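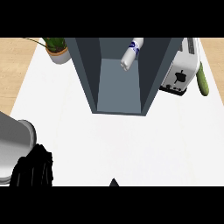 2 min read

Progress report to the Flaltaver Fund, October 3, 2025

Dear all at Flaltaver,

It has been a full and rather happy few months at the Solletti community kitchen, and we are glad to be able to tell you how your grant has been used since the last report. You will remember that we were waiting on the electrician when we wrote to you then. He came, he went away for a part, and he came back, and the second oven has been in use since the middle of August.

The evening cookery course, which we call Stitotness after the old name for the lane, now has 16 people on it. Most had never made a loaf or a proper stew before they joined, and several have started bringing in recipes from home, so that we have strayed a good way from the plan we sent you. We hope you will forgive us that - the lentil week was the best attended of the lot.

Of the £3000 you awarded us, £600 is still unspent. We had put it aside for printed recipe cards, but the course members would much prefer a set of decent knives and a second large stockpot, and we would like your agreement to move the money across. The cards can be run off on the office copier for the time being.

Not everything has gone smoothly. The Saturday lunches had to stop for two weeks while the drains were seen to, and we lost a few regulars who have not yet come back. We have put notes through doors along Venkataraman Terrace and will try again with a soup lunch once the evenings draw in. Storage is still a muddle too, and dry goods are living in the corridor cupboard until the shelves go up.

Our next job is the winter timetable, which we will post on to you as soon as the hall bookings are settled. Do come and eat with us if you are passing - there is always plenty.

With warm thanks,
The Solletti kitchen team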